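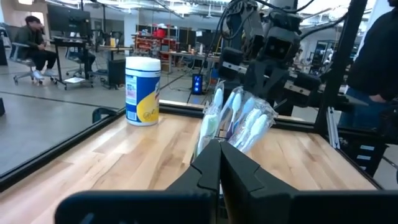 *Toothbrushes in clear plastic wrappers on a butcher-block tabletop.*

**Toothbrush** is the everyday name for a small brush with a handle, used for cleaning teeth, gums and (if your dentist has ever scolded you) the tongue. I look after the household objects pages on this wiki, and this one gets more mail than the rest put together, so I've rewritten it from top to bottom and tried to keep the good bits!

## Before the brush

People were cleaning their teeth long before anybody tied bristles to a stick. The oldest tool is the chew stick, a twig frayed at one end until the fibers spread out like a little broom. In much of the Middle East and parts of Africa and Asia you can still buy one, usually under the name miswak, cut from the *Salvadora persica* tree. My friend Behrouz Hashemi brought me a bundle from the Ghasemi grocery in Padolbridge and I used one for most of September. It tastes peppery, a bit like horseradish, and you have to keep trimming the end as it wears down.

Bristle brushes came out of China, where hog hair was set into handles of bone or bamboo. Travelers carried the idea to Europe, and plenty of Europeans found hog bristle too rough and went with horsehair, or just kept rubbing their teeth with a rag and some salt or soot.

## Nylon and after

The big change came in the 1930s, when nylon bristles went on sale. Animal hair is hollow, dries slowly and falls out, and I have an old hog bristle brush in my own collection that sheds if you so much as look at it. The first nylon ones were very stiff, mind you, and softer versions followed later.

Electric brushes caught on in the second half of the twentieth century. They were first pitched at people who had trouble using their hands, and then everybody wanted one. See the separate page for those, it's long enough already.

## Parts

The *head* holds the bristles, which are bunched into *tufts*. Each tuft is folded over and pinned into its hole with a tiny metal staple, or melted in place on some newer models. Below the head is the *neck*, and then the *handle*, which these days is mostly plastic, though bamboo is having its moment again.

Bristles are sold as soft, medium or hard. Dentists nearly always say soft. I was a hard bristle person for 20 years and my gums would like a word with me.

## Care

Rinse it, shake it, stand it up and let the air get at it. A closed travel cap is fine for the trip itself, but don't leave a damp brush shut up in one for days. Dental groups generally suggest a new brush every three to four months, or sooner if the bristles have splayed out.

## Collecting

Yes, people collect them, and yes, I'm one! My shelf stands at 97, mostly hotel giveaways and old drugstore stock. The Plandum swap list, which is where a lot of us trade, had 694 entries last time I looked, and the Mustetside meetup usually brings a few more out of people's attics. Unused brushes in their original wrappers go fastest. Bone handles with a maker's stamp are the ones people fight over, and I've only ever managed to get 12 of those.

## See also

- Chew stick
- Dental floss
- Tongue scraper
- Tooth powder (needs work, please help if you know anything about the old tins)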